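# Why does candy come in wrappers?

I have a big sweet tooth, so I think about candy a lot. Probably too much! And one thing I always wondered as a kid was why every little piece needs its own twisty coat.

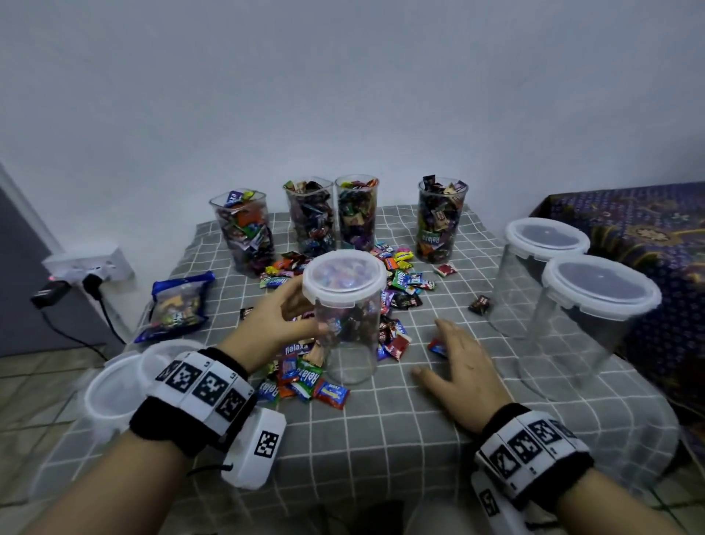 ## Sugar is thirsty

Sugar loves water. It even grabs water out of the air, and you can't see it happening. Leave a bare lollipop on a plate in a steamy kitchen and after a while it gets shiny, then tacky, then it's glued to the plate (sorry, Mom).

Grown-ups have a long word for this: **hygroscopic**. Say it like this: hi-gruh-SKOP-ik. My friend Coralie says it sounds like a dinosaur.

A wrapper keeps the damp air away. It also stops one candy from sticking to the next one, so you don't end up with one giant lump.

## But where does the water come from?

Air always has some water in it, as a gas called water vapor. On a sticky summer day there's lots. On a cold, dry winter day there's much less, and your candy stays hard for longer.

## What about chocolate?

Chocolate has a different problem. It soaks up smells! Keep it next to an onion and you may get onion chocolate. Yuck. So it gets wrapped too, often in shiny foil, and foil is great at keeping smells out.

## Try it at home

You need two hard candies, a saucer and a jar with a tight lid. Ask a grown-up first.

1. Unwrap both candies.
2. Put one on the saucer and one in the jar. Close the lid!
3. Leave them in the bathroom for 9 days, up high if you have a little brother or a dog.
4. Poke them both with a clean finger. Which one is stickier?

Don't eat them afterward, they've been in a bathroom. Write down what you found and draw a picture of the stickier one.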